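Chapter 4
Setting the Table: Tableware and Its Arrangement

Before you read

Look at the table where you last ate a meal. Which items on it were put there before anyone sat down, and which were fetched during the meal? Keep your answer in mind as you read. You will be asked to return to it in Activity 4.1.

Key terms in this chapter: cover, flatware, hollowware, place setting, shared dish, service style, table linen.

4.1 What a table setting is for

A table setting is the arrangement of dishes, eating tools, glasses and cloths that is made ready for a meal. In the catering trade the setting for one person is called a cover. A dining room that seats 60 people at one sitting is said to have 60 covers, and the same word is used when a restaurant reports how many people it served in an evening.

The main purpose of a setting is practical. The person eating should be able to reach what they need without asking for it, and the person serving should be able to put down and take away dishes without leaning across anyone. Most of the rules in this chapter come from those two needs. Others come from custom, and a few come from fashion.

Settings also tell people what kind of meal to expect. A soup spoon on the right means that soup is coming. A bare table with a pot of cutlery in the middle means that people will help themselves. Guests read these signs without being taught to, and they are put out when the signs are wrong. If a dessert fork has been laid and there is no dessert, somebody will ask about it.

4.2 The groups of tableware

Tableware is usually sorted into four groups. The names are old and do not always match the materials now in use, but suppliers and stock lists still depend on them, so they should be learned.

Dinnerware covers plates, bowls, saucers and side dishes. It may be made from earthenware, stoneware, porcelain, bone china, glass, enamelled metal or melamine. Chapter 5 deals with these materials in detail.

Flatware covers the tools used for eating and serving. In everyday British speech most people say cutlery for all of it. Strictly, cutlery once meant only tools with a cutting edge, and the person who made them was a cutler. Chopsticks are listed with flatware in most stock books, although they are not flat and are sold by a different set of makers.

Hollowware covers items that hold food or liquid and are not plates: jugs, teapots, sugar bowls, gravy boats, tureens and butter dishes. Holders and stands for cutlery are normally entered here too.

Glassware covers drinking glasses of all shapes, whether or not they have stems. Plastic tumblers go in this group on a stock list even though there is no glass in them.

Table linen is treated separately. It includes tablecloths, runners, napkins and place mats, and it keeps the name linen when the cloth is cotton, polyester or a wipe-clean coated fabric.

4.3 How settings came to look as they do

For much of European history people brought their own knife to a meal. Spoons were common and were often made of wood or horn. The fork was used in the kitchen and for carving long before it was used for eating, and it came into general use at the table slowly, moving from Italy northwards over several centuries. In England it was still thought an odd habit in the early 1600s.

Once hosts began to supply all the tools, the question of where to put them had to be settled. The knife stayed by the right hand, where most people used it. The fork took the left. Table knives had by then lost their sharp points, as there was no longer any need to spear food with them.

In the nineteenth century the way meals were served changed as well. Under the older style, known as service à la française, many dishes were set out together and guests took from those nearest them. Under the newer style, service à la russe, dishes came one after another and were handed round by servants. The newer style needed more tools per person, laid in order of use from the outside in. This is the source of the long rows of cutlery seen in photographs of formal dinners.

In China, chopsticks were first used for cooking and serving, and became the main eating tool over a long period. The change is usually linked to the way food was cut up before cooking. Small pieces cook quickly, save fuel and do not need a knife at the table. The use of chopsticks spread to Korea, Japan and Vietnam, and each place developed its own lengths, shapes and preferred materials. Chinese chopsticks tend to be long, with blunt ends, and suit a table where people reach for shared dishes. Japanese chopsticks are generally shorter and come to a finer point. Korean chopsticks are often made of metal and are laid beside a long-handled spoon.

4.4 Case study: two dining rooms

The two dining rooms described below are both in the town of Vollanley. They are of similar size and are open at similar hours, but they lay their tables in different ways.

The Fedoruk is a dining room attached to a small hotel. It was run for many years by Dorota Urbańczyk, who wrote the house manual that is still in use. Each cover is laid in full before the doors open. The manual gives the position of every item, starting with the side plate, and asks staff to check each row of tables from one end of the room at eye level. Cutlery is polished after washing and again before it is laid. The room owns 600 pieces of flatware, and the stock is checked every September.

Her introduction to the manual says this about the work:

"Lay the table as though the guest will be tired when they arrive. Put the handle where the hand goes. If you are not certain of a position, sit down in the chair and try it."

Relow is a noodle shop on the other side of the river. Tables there are left almost bare. Each has a holder of chopsticks, a stack of small dishes and a box of paper napkins. Soup spoons come with the bowl. The owner, Sebastian Ilie, moved to this arrangement after finding that laid tables slowed the room down at midday, when groups of three and four arrive together and want to push tables into new shapes. With nothing laid, a table can be wiped and ready for the next group in the time it takes them to hang up their coats.

Neither method is better in itself. The Fedoruk has up to two hours between services in which to lay up. Relow has none. The Fedoruk's guests order several courses and need different tools for each, while most people at Relow order one bowl.

4.5 Holders and stands

Where tools are not laid at each place, they have to be kept somewhere that is clean, steady and easy to reach. The usual answer is an upright holder. Holders are made in pottery, metal, wood and plastic, and may be round or square. A good one is heavy enough at the base that it does not tip when it is nearly empty and a few long items lean to one side. 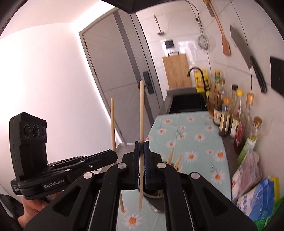

Drainage is the next thing to look for. A holder with a solid bottom collects water if its contents are put away damp, and wooden items suffer most from this. They may darken at the lower end, swell or grow mould. Holders with holes or slots in the base dry out faster but need a saucer under them when they stand on a cloth. The inside should be washed as often as the contents are. In many kitchens it is forgotten, and an inspector is likely to look there first.

There are different views on which way up tools should stand. Spoons and forks placed handle upwards can be taken without touching the part that goes into the mouth, and this is the rule in most canteens. In the home many people put them in the other way so that they can see at a glance which is a fork and which is a spoon. Knives should always be stored with the blade down. Chopsticks vary with local habit and with the depth of the holder. For public dining rooms the rule followed in this book is handle end up in every case.

Closed boxes and drawers set into the table are also in use. They keep dust off and free the table top, but new customers may not find them, and a small sign is often needed.

4.6 Cloths and surfaces

A cloth protects the table, softens noise and stops dishes sliding. For a formal table it should hang down evenly on all sides. At home a cloth is more often chosen for its colour or pattern, and patterned cloths have the advantage that small stains do not show between washes. Plain white shows everything, which is the reason hotels have long preferred it: a guest can see that it is clean.

Coated cloths can be wiped and do not need ironing. They should be rolled for storage, as folding leaves creases that do not come out.

Activity 4.1

Return to the table you thought of at the start of the chapter. Draw a plan of it from above, using circles for dishes and lines for eating tools. Mark the items that were fetched during the meal in a second colour. Then draw the plan again with those items already in place, and decide whether there is room for them.

Activity 4.2

Measure the width of one place at a table at home or at school. Allow space for elbows. Work out how many covers the table can take along each side, and compare your result with the number of chairs that are normally used.

4.7 Laying a basic cover

The basic cover is used for a meal of one main course with bread and water. It needs one large knife, one large fork, a side plate, a side knife, a napkin and a tumbler. Begin by placing the chair, and use it to find the centre of the cover.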